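Para: lista de discussão das bibliotecas associadas
De: Selina Riedl
Assunto: Re: Regulamento do empréstimo de jogos e materiais lúdicos

Exmos. Colegas,

Agradeço as observações recebidas sobre a proposta de regulamento e respondo em particular à mensagem do colega Engelbert Mayrhofer, que transcrevo em parte:

> Em 08:40, Engelbert Mayrhofer escreveu:
> O artigo quarto prevê o mesmo prazo de empréstimo para livros e
> jogos. Na biblioteca de Plimstead, os jogos circulam sobretudo ao
> fim de semana e um prazo tão longo deixaria as prateleiras vazias
> durante boa parte do mês. Pergunto também se os conjuntos com
> muitas peças devem ser catalogados à unidade ou por conjunto, e
> quem responde pelas peças em falta.

Quanto ao prazo, a coordenação aceita a objeção. A nova redação fixa 15 dias para os jogos, com uma única renovação, desde que não exista reserva de outro leitor. Os livros mantêm o prazo em vigor. As bibliotecas que já aplicam prazos mais curtos poderão conservá-los até à revisão de maio.

Quanto à catalogação, propõe-se o registo por conjunto, com indicação do número de peças no campo de notas. O catálogo comum conta hoje 3792 registos de materiais não livro, e o registo à unidade tornaria a pesquisa impraticável para o público. Os materiais de utilização livre na sala infantil ficam fora do empréstimo e dispensam registo individual - basta uma entrada coletiva por sala.

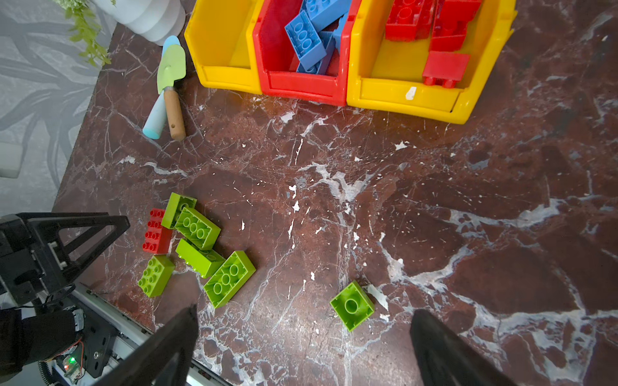
Caixas empilháveis com blocos de construção.

No que respeita às peças em falta, a responsabilidade do leitor limita-se ao que for verificado no ato da devolução, na sua presença. Falhas detetadas mais tarde ficam a cargo da biblioteca. A colega Domenica Zaugg sugeriu uma caução para os jogos de maior valor; a proposta não foi acolhida, por contrariar o princípio de gratuitidade inscrito no regulamento geral.

Subsiste uma questão em aberto: o transporte entre Lamptey e Plimstead. O serviço atual foi dimensionado para livros e as embalagens de maior volume não cabem nas malas existentes. O colega Konrad Prantl ficou de apresentar uma estimativa de custos, que será enviada a esta lista logo que esteja disponível.

Solicito que eventuais propostas de alteração sejam remetidas até quarta-feira, às 17h00, com indicação do artigo a que se referem e da redação pretendida.

Com os melhores cumprimentos,

Selina Riedl
Coordenação do Catálogo Comum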